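Course rating and slope: why does my handicap change between tees at Vatatby?

Posted by K Dhanial, 11/5/20

I joined Vatatby in June after several years at Laltholm, where everybody played off the same set of tees and I never had to think about any of this. My handicap index is 14.6. At Vatatby the board by the pro shop gives me 17 shots off the white tees and 14 off the yellow. At Laltholm I was given 15 off the only tees we used.

I understand that the white course is longer. The difference on the card is some 600 yards over the eighteen holes. What I don't follow is how that turns into three shots, and why the figure off the yellows is lower than my index. I had assumed the index was the number of shots I got on an average course and that a club could only add to it.

The second part concerns a mixed-tee match. My partner for the winter pairs wants to play off yellow while I stay on white. The draw sheet says "adjust for tees where applicable" and nothing else. Do we do that before or after taking the percentage for the format?

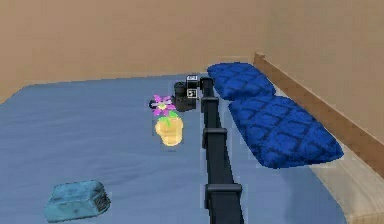
Hallgrímsson
Your index is not a number of shots. It is a measure of ability against a course of standard slope, which is fixed at 113. To get the course handicap you multiply the index by the slope rating of the tees you are playing and divide by 113. The slope for each set of tees should be on the card or on the board.

Take a slope of 132 for the whites. 14.6 x 132 / 113 = 17.05, which rounds to 17. For the yellows, take 108. 14.6 x 108 / 113 = 13.95, which rounds to 14. I don't have the Vatatby card, so those slopes are worked backwards from your figures, and one or two neighbouring values would round to the same result. Check them against the board.

Slope does not measure length directly. It measures how much harder the course plays for a bogey golfer than for a scratch golfer. Length comes into it, but so do forced carries, the width of the landing areas at the distance a bogey golfer drives, and the hazards in range of the second shot. A short course with open approaches can easily come out below 113, and then you receive fewer shots than your index. There is nothing wrong with the board.

Course rating is a separate number. It is the score a scratch player would be expected to make from those tees, to one decimal place, for example 71.3. In places where the calculation includes course rating minus par, that difference is added after the slope step. Where it doesn't, course rating still matters when your score is converted for your record, and it also matters for your second point.

Dellel
just use the app, it does it for you. put in both players and pick the tees. we had the same argument at ours and ended up playing everybody off yellow until the spring 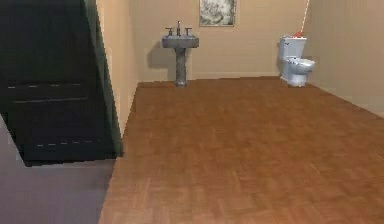
The only thing to watch with the app is that it sometimes keeps the tees from your last round, so look before you press save. Mine had me down for whites all one weekend and I had to get the office to delete the card.

Laltholm Seniors
To deal with the mixed tees, which the reply above skips over. If your calculation does not already include course rating minus par, the players on the tees with the higher course rating receive extra shots equal to the difference between the two ratings, rounded to the nearest whole number. With whites at 71.3 and yellows at 68.9 the difference is 2.4, so the player off the whites gets 2 more.

On the order: work out each course handicap from index and slope, then apply the allowance for the format, round it, and add the tee adjustment last at its full value. The percentage is not applied to the adjustment. In matchplay you then set everything against the lowest player as usual.

Do make sure the organiser is using the same method for the whole draw. If half the pairs have added the adjustment before the percentage, you will find matches that are a shot out, and it is better sorted before the first round than on the sixteenth green. Ask for the wording on the draw sheet to be replaced with the two course ratings and the number of shots.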